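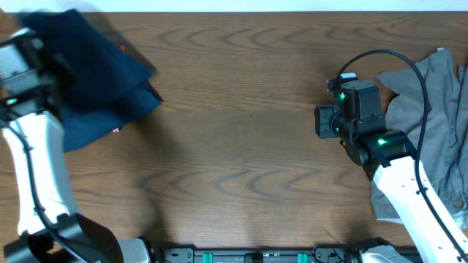
The Forach Community Clothing Room reopens for donations in July. Over the next few posts we set out how garments should be prepared before they are brought to us. Please read to the end before packing a bag. 1/9

All items must be washed, fully dried and free of heavy scent. Fabric softener is acceptable in small amounts. Garments stored in attics or basements should be washed again, even if they were clean when put away. 2/9

Please sort by color family before folding. Navy, black and charcoal go together. Gray may go with either the darks or the lights. Reds should be bagged on their own – we lost a full shelf of pale knitwear to one red sweatshirt last winter. 3/9

Folding: lay the garment face down on a flat, clean table. A bare wooden top is suitable if it has been wiped. Smooth the body from the collar to the hem, bring in both sleeves, then fold in thirds lengthwise and once across. Sweatshirts and fleeces may be folded a second time. 4/9

Please do not roll garments. Our shelves at the Antoniuk Street entrance are 15 inches deep and were built for flat stacks. Rolled items are refolded by our staff before they can be shelved, and this delays the opening of the room to families. 5/9

Leave care tags and size tags attached. If a size tag is missing, pin a slip of paper to the collar with your best estimate. Adult and children's sizes should not share a bag. 6/9

Limit: 2 bags per household per visit. Bags should be light enough to lift with one hand. We regret that we cannot accept hangers, shoes, bedding or single socks. 7/9

Drop-off is at the side door until 3 p.m. The front desk is unable to hold bags after that time. Last year the room received more than 1,000 garments, and Malathi Palaniappan, who coordinates intake, has asked us to thank every household that folded before delivery. 8/9

Questions about large donations, including those from schools and employers, should be directed to Gebhard Schnyder at the front desk. A printed copy of these guidelines is available there and at the Deltari branch library – please take one for a neighbor. 9/9

Correction to post 7: clean winter hats and gloves are accepted. Gloves must be in pairs and clipped or tied together.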